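双臂收纳任务 采数据小贴士(小罐子进篮子)
最后更新:28/08/2021
阅读时间:3分钟

赶时间,想到哪写到哪。Clunton那套台子和Mowat那套都适用,Oltthorpe的旧台子夹爪不一样,别照抄。

开工前
- 篮子先擦。底上的碎屑、白印子会进腕部相机的画面,模型搞不好拿它当线索。湿布一抹就行,别用酒精,塑料会发雾。
- 白色带孔的篮子最容易过曝。曝光锁死,别开自动。
- 线理一遍。手腕能转到头再开录。

摆放
- 每录8条换一次摆法。罐子顺序、篮子位置、朝向都要动,光挪两厘米不算。
- 颜色打乱!三月那批绿罐老在左边,结果训出来的东西只会往左边伸。白录649条。
- 篮子里先放一个罐子也要录,空篮子也要录,比例自己看着办。
- 无关的东西留几件在台面上。太干净了换个地方就不灵。

遥操作
- 慢。进篮子那一下尤其慢,罐子上头的铜色阀门爱刮篮边。
- 抓偏了别停,松开重抓,整条留下。纠错的片段很值钱。
- 另一只手臂不用时停在旁边,但别每次都停在同一个点。
- 手酸就歇,累的时候录的那种抖抖嗖嗖的动作,后面挑起来更费劲。

存盘
- 一个文件夹200条,满了就换,Cindetti的导入脚本超过1,000条会卡死,已经吃过亏了。
- 失败的另存,不要删。文件名写清楚,"新建文件夹3"这种我真的会退回去。
- 每录完一批抽几条回放,腕部和固定机位都看,时间戳对不上就整批重彔。

篮子内壁的腕部画面拿来查对焦最方便:孔边近处糊、远处清楚,说明焦点落在后壁上,抓罐子时再看一眼够不够近。
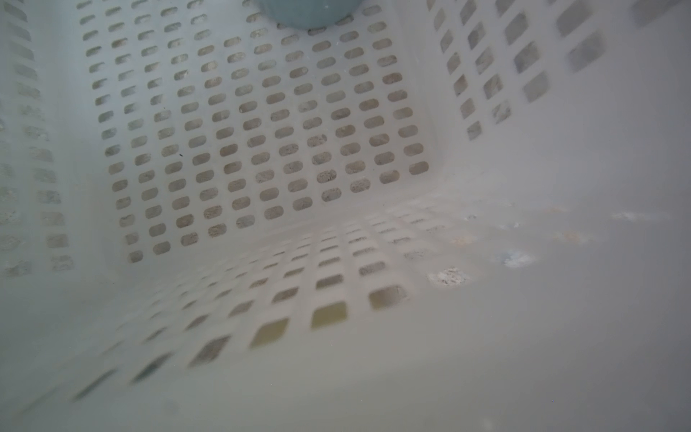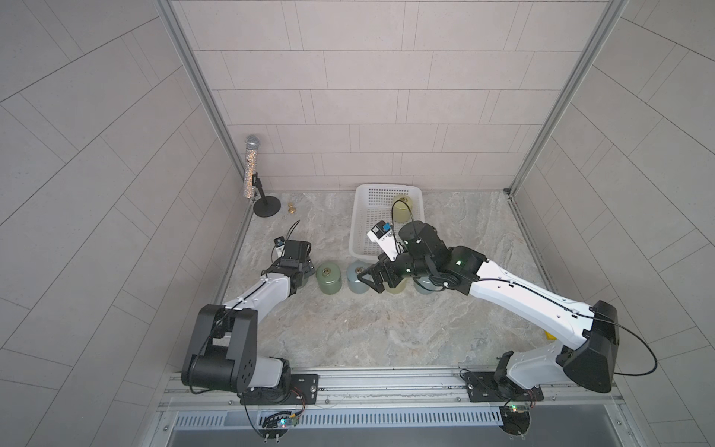
第一张:腕部相机看篮子里面;第二张:固定机位,两只手臂和台面上的罐子。

还有光照的部分没写完,下次补。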